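Progress report to the Orard fund
Project: Kotus – teaching two-armed handling by remote control
Reporting period ending September 2018

Summary

We are very pleased with this period. The second arm is fully in service, both operators can now run a session without help, and we have passed 2,000 recorded demonstrations across all tasks. The handover task, which we described in our last report as a hope for next year, is already producing data we can train on. One item is behind schedule (the force sensing, see further down), and we would like to move a small part of the budget to deal with it.

Work on the handover task

In a handover, one arm has to bring an object to the other and let it go only when the other has it. People do this all day without thinking. Driving two arms through it from the control desk is another matter, and our first attempts were slow and full of dropped items.

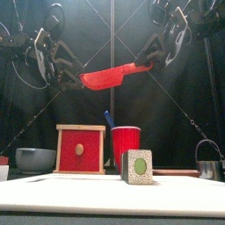 The approach is the part our operators have improved most. They used to bring both grippers in at once and hunt for the object with each of them, so that the recordings were full of small corrections a learning system has no use for. Now one arm presents and the other receives. With the red toy knife, the right gripper has the handle and keeps the blade about level, pointing across to the left arm, whose open fingers wait by the tip. The operator then has a single moving target to worry about, and the motion comes out much smoother. We wrote this up as a short guide and our partners at Midtbø have asked for a copy – a nice sign that the problem isn't ours alone!

We also changed how we mark up the recordings. Each demonstration is now split into presenting, double hold and release, and the operator presses a foot pedal at each change. It adds almost nothing to the session and saves us hours at the desk afterward.

Double hold

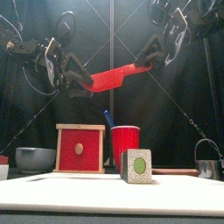 Double hold is the stage we most want the system to learn well, and it's where the old recordings were weakest. Both arms are gripping the same rigid thing, so any disagreement between them goes straight into the object. The red tool shows this nicely: with a gripper on each end and a slight upward tilt toward the right, a few millimeters of extra travel on either side will twist it or pull it loose. Foam on the left gripper's thick fingers forgives some of that. We have also lowered the top speed during this stage, and the operators like it so much that they now ask for the slow setting in other tasks too.

Of the tasks in the original plan, 9 are recorded in full. We trained a first model on the handover recordings alone and ran it without an operator for 19 trials. It got as far as a stable double hold in most of them, which is further than we expected at this point. Release is still shaky. The model tends to let go early, and we think the recordings made before the pedal are teaching it to do so. We will retrain without them and compare.

Delays and request

The wrist force sensors from Hakano arrived late and 2 of them had to go back. Without them the operators feel nothing through the controls and judge the grip by eye alone. We ask to move the unspent travel money to a spare set, within the approved total.

Next steps

Replacement sensors are due in November. Once they are fitted we will record the handover task again with force feedback and send Orard the side-by-side results, along with the retrained model's scores.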